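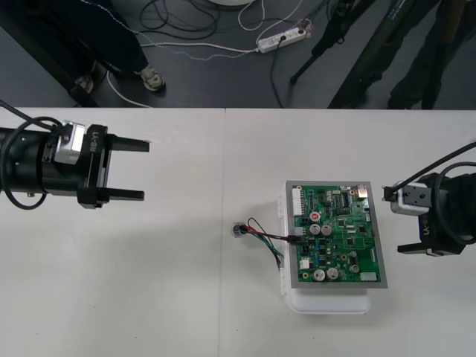 Stage two of the Pukercombe Learning Centre upgrade is complete, and the building has been open for evening classes since May. The grant agreement asked us to replace worn furniture and flooring before spending on the kitchen or the outdoor areas, and the work followed that order. The main workroom now has its grey floor, with white tabletops in sections that butt together along a fine seam. Hikora supplied the furniture under the quote approved at stage one.

Enrolments for the period reached 979 across all programs. English conversation and bookkeeping remain the most requested subjects. The bookkeeping course has a waiting list, and a second evening group will start next term if a tutor can be found. The Hầu language class moved to Sunday afternoon at the request of its members, and attendance has improved.

Electrical safety training was offered for the first time, delivered by Stakusora over 10 sessions. It covers the checking of cords and plugs, safe isolation, and the meaning of common warning signs. Feedback forms asked for more practical time, and the outline has been changed to allow for this.

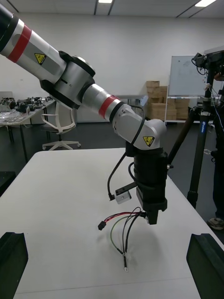 Yellow electrical hazard labels at Pukercombe.

Two items are behind schedule. The accessible ramp is awaiting council approval, and the kitchen rangehood has been reordered after the wrong model was delivered. Neither affects the total budget. We request that the unspent kitchen allocation be carried into stage 3, with a revised spending plan to follow once the ramp approval is received.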